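Home Notebook Projects Materials Contact
Search this notebook Go
Filed under: Bags & Carrying, Workshop Days

22 February 2026

Back to the rucksacks today, and I'm glad of it, after all that time spent on the Pace pouch and its wretched zip. The plan was to go over the day bags again and settle what we want from the top loop, as everyone who borrowed one for the Ekley trip came home with an opinion about it (some of them quite long opinions, bless them).

I started at the bench with the scales and got 1,281 g for the Jornard with the rain cover folded in, and 1,898 g once I'd put in the notebook, the charger and my lunch tin. Neither figure is anything to worry about. Packed right up, with the big water bottle and the folder of patterns as well, it comes to 3,314 g, and that was the weight I used for the hanging test. Fifteen minutes on the hook and the stitching at the loop looked just as it did before, though I'd still like a wider bar tack there, and I've marked the pattern in pencil so we don't forget.

My own feeling is that we fuss over shoulder straps and forget how often a bag gets picked up off the floor, moved a little way and put down again beside a chair. In a room like ours, with chairs and cables wherever you want to put your feet, that's most of what a bag does all day!

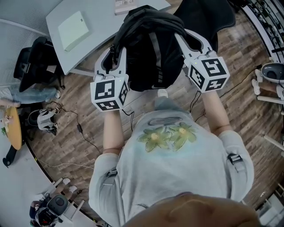
So the loop wants to stand up a bit by itself, and I'd keep it grey, as it shows up nicely against black. The reflective stripes can stay too. I was lukewarm on them in October, but they do make it easier to see which side is the front when a bag is lying about on this floor, what with all the browns and greys in the planks.

Still to do: ask Prindside whether they have the webbing in the next width up, and cut two sample loops, one with a folded core and one without. The old sample goes back in the drawer under the bench, with its label on this time, please.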